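Willport Lab Pauses Kitchen Robot Trials After Gripper Fault

Work on food-handling robots at the Willport Automation Laboratory was suspended for part of July after a gripper closed without a command during a sandwich preparation trial. No one was injured. Trials have since resumed at reduced speed, and a review of the fault is expected to continue through September.

The incident took place at 2:40 p.m. at one of the laboratory's tabletop stations, where a robot is being taught simple kitchen tasks under the Furnano program. According to the laboratory's incident summary, an operator had reached over the table to reposition a plate when the gripper, which should have been held open, closed and then reopened. The operator's hand was clear of the fingers. A second staff member pressed the emergency stop, and power to the arm was cut.

The laboratory classified the event as a near miss. Under its safety rules, any unplanned movement with a person inside the marked work area must be reported the same day, and the station involved may not be used again until the cause has been identified and a temporary control is in place.

Engineers traced the movement to the gripper's control software. Following a brief loss of communication with the arm, the controller restored the last position it had stored in place of the safe open position. The interruption lasted 733 milliseconds, long enough to trigger a restart of the connection but too short to raise the fault warning on the operator's screen. A worn cable connector at the base of the arm is believed to have caused the interruption.

A search of earlier logs followed. Of the 1,755 trial runs stored for the Furnano program, 66 contained a similar loss of communication. In most of those runs the stored position was already the open one, and the restart had no visible effect. The laboratory said the pattern should have been noticed sooner and that routine log checks had been set up to look for failed tasks, with no separate check for short interruptions.

Dijkstra Controls, which supplied the controller software, has provided a revised version that holds the gripper in place after any interruption and requires an operator to confirm before movement can begin again. The warning threshold has been lowered to 300 milliseconds. Connectors on all of the laboratory's arms have been replaced, and cables will now be inspected monthly – previously they were inspected twice a year.

Additional rules apply to operators while the review is open. Staff must engage the pause switch before reaching into the work area for any purpose, including clearing crumbs or moving dishes and food. Two people must be present whenever an arm is powered, and one of them must remain within reach of the emergency stop. Operators who worked on the program before the suspension are required to complete a short refresher session before returning to a station.

The Atance Foundation, which funds the program, has been informed and has asked for a copy of the final report. The laboratory said the suspension is not expected to affect the program's end date, although a planned set of trials involving heated appliances has been moved back until the revised software has been in use for a full month. Visitor tours of the robot stations remain canceled for the same period.

A summary of the findings will be posted on the laboratory's safety page when the review closes. Questions about the incident may be directed to the Willport safety office.
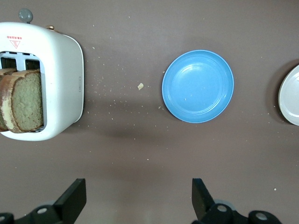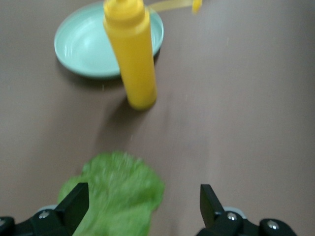 Tabletop food-handling work at Willport, seen from the robot's gripper: bread in a toaster (first picture) and a lettuce leaf between the gripper fingers (second picture).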